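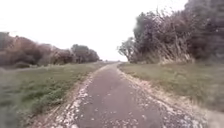
From: Lahcen Sqalli
To: Hestley grad union list
Date: April 10, 2018
Subject: Re: [hestley-grads] fee vote and the walkout

Hi all,

Replying to Suqin's message from last night. I've left her text in below so people who joined after October can follow.

Suqin Lü wrote:
> The department reps met with the dean's office yesterday and the
> position on the international fee increase has not changed. They
> still want $300 per term on top of current tuition, starting with
> the fall intake and extended to continuing students the year after.
> I asked twice whether continuing students could be exempted and was
> told it was "under review," same as in October.
>
> The general assembly needs 140 members present for a strike vote to
> count. Last time we did not get there. Before we call another one I
> would like to hear from each department on how many people they can
> bring. I would also like us to decide whether we are asking for a
> one-day walkout or something open-ended, because people keep asking
> me and I don't have an answer.
>
> Suqin

On the numbers first. I talked to people in linguistics and in both history cohorts. I have 39 names of people who say they will attend, and I wrote them down, so these are not guesses. Catia is doing the same in the sciences but the labs are harder to reach and she has not sent me her list. If you are in chemistry or biology please write to her directly and save her a trip up the stairs.

On the walkout. I am for one day. I know a few of you think one day is too easy for the administration to wait out, and that may be right. My concern is teaching assistants on renewable contracts. The ones I spoke to will do a day. Most of them would not commit to more than that without seeing something in writing about pay, and the strike fund as it stands can't promise them anything. If the one day goes well we can go back to the assembly and ask for more.

We would also need to settle what happens with sections that day. In October some TAs canceled, some moved their sections online and some held them as usual, and the undergrads had no idea who was doing what. I would like one message, sent by everyone, at least a week ahead. I can draft it.

Room: Carretero Hall is free on the evening we wanted, but only until 9. It seats enough people for quorum. The registrar's office wants the booking form from a recognized group, so Suqin, could you sign it? I will drop it in your mailbox.

The campus paper has asked for 2 people to talk about the vote. I said I would do it if no one else wants to, but I would prefer that one of them be an international student who would pay the increase. Write to me off list if you are willing. They said they can leave out last names.

Last item. Whoever borrowed the sign-in sheets and the clipboards after the Brilumetti lecture, please bring them back to the office. We need them for checking people in at the door and I don't want to buy more.

Please send department counts to the list by the end of the week. If you can't make the assembly, say so now so we don't count you.

Lahcen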